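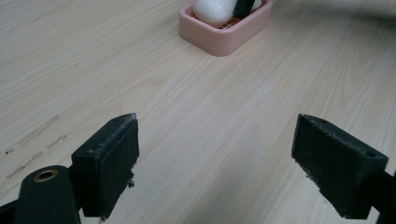

How often should you oil a wooden table?
Twice a year is plenty for most of them, and a table that sees hot pans and homework every day might like a third go in January.

Welcome to the tabletop page of my gallery! I'm Algirdas Avotiņš, I live in Nasthorpe, and I look at wood grain the way other people look at clouds. It started in 2000 with a secondhand desk (long gone, I still miss it) and it hasn't let up.

The one at the top is a pale one, and I do love a pale one. The grain runs on a slant, fine tight lines in some places and then these wider bands that curve a little, light tan next to darker tan. There's a soft sheen on it too, and it gets brighter toward the upper right. I could stare at it through a whole cup of coffee!

My wife prefers dark wood, so we've agreed to disagree and the hallway belongs to her.

If you're out shopping for a light top, go on a bright morning and crouch down until your eyes are nearly level with the surface. You'll see far more of the pattern that way, and every dent as well. I looked at 7 tables before I bought our kitchen one and only crouched for the last two, silly me.

Dark tops and the big round ones have their own page, and I'm still sorting the garden benches (10 so far, and they all need better names).

Last updated 11/01/2024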